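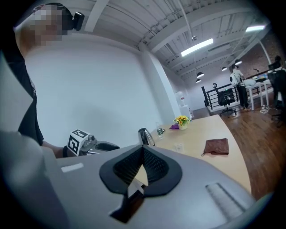 Wrist view with the fiducial cube on the other gripper in sight.

Training on two views of the same task -- step by step

I love this trick! In our Trilletti runs, Chae-won Tak and I taught a policy from hand-held gripper demos alone, and adding a head view lifted kettle pickups a lot.

1. Mount the marker cubes firmly. A loose cube ruins the pose track.
2. Start the head and wrist recordings together, then clap the fingers shut once so you can line up the streams.
3. Record 14 demos per table layout. Move the kettle between layouts, and try it standing and tipped.

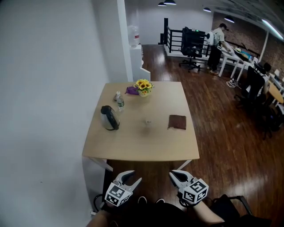

Head view: both cubes just in front of the near edge, kettle tipped at left.

4. Run Plekon to solve the cube poses. Drop any clip that loses a cube for more than 5 frames in a row.
5. Train on both views. We kept 747 clips, and the wrist-only policy was clearly worse on tipped objects.

Next up is glassware -- can't wait!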